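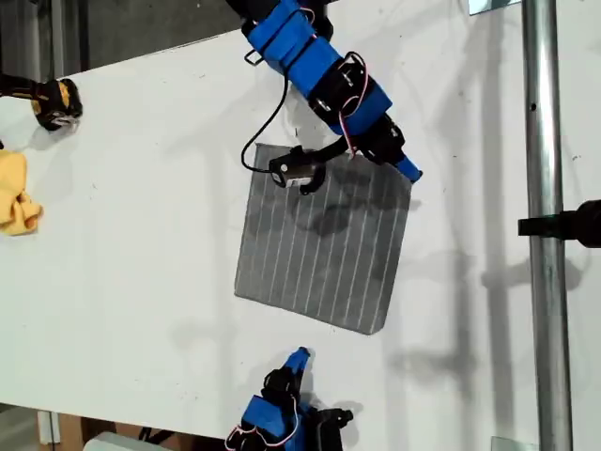 一片太阳能电池，表面有一道道平行的白色细线。

太阳能真的"免费、干净、用不完"吗？
文：Bernardo Cardoso
2025年11月15日

广告里说到太阳能，常常只有一句话："阳光免费，电也免费！"旁边再画一个戴墨镜的太阳，咧着嘴笑。

我每次看到这个太阳都想问它几句话。你晚上去哪儿了？下雨天呢？把你的光变成电的那些板子，是谁出钱买的？

先说清楚，我并不讨厌太阳能。它是个很聪明的办法，也确实很有用。可是一样东西有用，不等于别人说它的每句好话都对。下面就把几句常听到的话拿出来，一句一句查一查。

先弄懂：光怎么会变成电？

太阳能电池有好几种，最常见的一种用的是硅。硅在地球上多得很，沙子里就有，不过在沙子里它和氧紧紧抱在一起，要花很大力气才能拆开。拆出来的硅还得提纯，去掉几乎所有杂质，再切成薄薄的片。

硅片里有许许多多电子。电子非常小，小到用学校里的显微镜也看不见。平时它们大多老老实实待在原子旁边。阳光照进来，光把能量交给电子，有些电子就挣脱出来，可以到处跑了。

光是乱跑还不行。操场上一群人乱跑，谁也推不动一辆车。所以工人会在硅里掺进一点点别的材料，让硅片的两面脾气不一样，一面容易收下电子，另一面容易把电子送走。这样一来，挣脱的电子就有了方向。用导线把两面连起来，中间接一个小灯泡，电子从导线里走过去，灯就亮了。

很多电池片的正面有一道道细细的金属线，它们是给电子修的路。路修得太少，电子要在硅里绕远，会浪费能量；路修得太多，金属又会把阳光挡住。工程师为了这些线要多粗、隔多远，吵了好多年，现在还在吵。

有的书上写"太阳能电池把阳光储存起来"。这句话是错的，你可以在书上用铅笔打个问号。太阳能电池存不住电，光一没有，它马上就不发电了。要存电，得另外接一个蓄电池。中文里两样东西都叫"电池"，怪不得大家会弄混。

第一句："太阳能是免费的"

阳光确实不收钱。可河里的水也不收钱，你家为什么还要交水费呢？水要过滤，要用管子送到家里，管子坏了还得修。

太阳能也一样。板子要花钱买，架子、电线要花钱买。板子送出来的电叫直流电，家里插座用的是交流电，中间得有一台叫逆变器的机器来转换，它也要钱，而且往往比板子先坏。请人爬上屋顶去装，还是要钱。

所以更老实的说法是：装的时候花一大笔钱，以后每天花的钱很少。这笔账合不合算，要看你住的地方太阳多不多，电费贵不贵，屋顶朝哪边，有没有大树挡着。如果有人还没看过你家屋顶，就拍着胸脯说"一定省钱"，请先把钱包收好。

第二句："晒一晒，很快就充满"

我在一家店里见过一个叫Tolta的充电宝，背面贴着一块手掌大小的太阳能板。包装上写着：容量4,000毫安时，晒3小时就能充满。

听起来很棒。我们来算算看。

天气特别好、太阳直直照下来的时候，一平方米的地面上能收到近1,000瓦的阳光。一平方米有多大呢？边长一米的正方形，够你盘腿坐在里面，旁边还能放个书包。

充电宝上的板子可没有那么大。把一平方米平均分成一百小块，手掌大小的板子差不多就是其中一块。于是它收到的阳光只有十瓦。

这十瓦也不能全部变成电。有的光被反射走了，有的光能量太小，推不动电子，还有的能量变成了热。一块不错的板子能把五分之一变成电，也就是两瓦。

两瓦的板子晒3小时，得到的电是：

2 × 3 = 6（瓦时）

"瓦时"是用来数电能的单位，就像用升来数水。而一个4,000毫安时的充电宝，按里面常用的那种电芯来算，要装满差不多需要十五瓦时。

六瓦时和十五瓦时，连一半都没到。况且我们还假设天上没有云，板子一直正对着太阳，充电的时候一点也不浪费。真的拿到窗台上去晒，隔着玻璃，太阳又慢慢挪走，只会更少。

我不知道写包装的人有没有做过这道题。你现在会做了。以后看到类似的话，先找三个数：板子多大，要装多少电，晒多久。少一个数，就先别急着相信。

第三句："太阳能一点污染也没有"

发电的时候，太阳能板不冒烟，也不出声，这是真的。可板子不会自己从地里长出来。

把硅从石英里拆出来，要用温度极高的炉子。炉子要用电，有的地方这些电是烧煤来的。板子外面有玻璃，四周有铝框，里面有铜，有时还有银，都得有人挖矿，有人冶炼，再用车和船运过来。

那么，它是不是和烧煤一样脏？也不是。有些人听说造板子要用电，就立刻嚷嚷"太阳能是骗人的"，这句话同样要查。科学家把造板子用掉的能量和它一辈子发出来的能量放在一起比，发出来的要多得多。在阳光不错的地方，一块板子用不了几年就能把造它的能量"还清"，之后还能继续工作很多年。从头算到尾，它造成的碳排放比煤电少很多。

怀疑要公平。对好听的话要多问一句，对难听的话也要多问一句。

还有一个麻烦在后头：旧板子怎么办？玻璃和铝比较容易回收，可是里面的硅片和玻璃之间有一层塑料，像三明治里的奶酪一样粘得死死的，要分开很费事。回收的办法是有的，有些国家也规定必须回收，但还有不少旧板子被直接埋掉了。

第四句："太阳越晒，天气越热，发电越多"

这句最容易骗到大人。

太阳能电池需要光，却不喜欢热。硅片越热，电压就越低，同样多的光，发出来的电反而少一点。七月的中午，黑乎乎的屋顶烫得不能摸，板子其实有点难受。要是换成一个又冷又晴的日子，同样强的阳光照下来，它会干得更好。

那冬天发的电是不是比夏天多呢？通常不是。冬天白天短，太阳又斜，收到的光少了很多，凉快带来的那点好处补不回来。你看，一个道理是对的，也不能拿着它一直往前冲，还得看看别的道理同不同意。

第五句："只要铺满板子，所有问题都解决了"

太阳下山以后，正好是家家户户做饭、开灯、看电视的时候。白天电太多用不完，晚上又不够，这个问题光靠多铺板子是解决不了的。

办法有好几种。可以用大蓄电池把白天的电存起来；可以在白天用多余的电把水抽到山上的水库，晚上再放下来推动水轮机；可以从刮风的地方送电过来；也可以把洗衣机改到中午开。每种办法都有人夸，也都有自己的毛病。蓄电池要花钱，会变旧。水库要有山有水，还会淹掉一些地方。远处的电要用很长的电线送。至于中午开洗衣机，得有人在家晾衣服才行。

自己动手查一查

不用听我的，你可以自己试。

需要准备：一个不装电池、只靠光工作的计算器（有的计算器又装电池又贴太阳能板，那种不行，试不出来），一张白纸，一张黑色卡纸，一盏台灯。

1. 把计算器放在亮的地方，按几个数字。
2. 用手指慢慢盖住小小的太阳能板，盯着屏幕看数字有什么变化。
3. 换成白纸来盖，再换成黑卡纸来盖。先猜一猜哪一种会让数字消失，写下来，再动手。
4. 晚上关掉大灯，只开台灯，把计算器从灯下一点一点往远处挪。

猜错了不要改，把猜的和看到的都留在本子上。要是结果和这篇文章说的不一样，先检查是不是那种装了电池的计算器。如果不是，再做一遍，还是不一样，就拿去问你的科学老师。

注意：千万不要用眼睛直接看太阳，也不要去拆任何电池，更不要爬到屋顶上看太阳能板。

小词典

硅：一种灰色的材料，可以用来做太阳能电池和电脑芯片。
电子：原子里带负电的小东西，它们朝着一个方向移动，就有了电流。
逆变器：把直流电变成交流电的机器。
瓦：表示用电或发电有多快。
瓦时：表示电能有多少。一瓦的小灯亮一小时，用掉一瓦时。

想一想

你家附近有没有太阳能路灯？阴天的晚上它们亮不亮？连着下好几天雨以后呢？找一盏灯，每天吃完晚饭去看一眼，记一个星期。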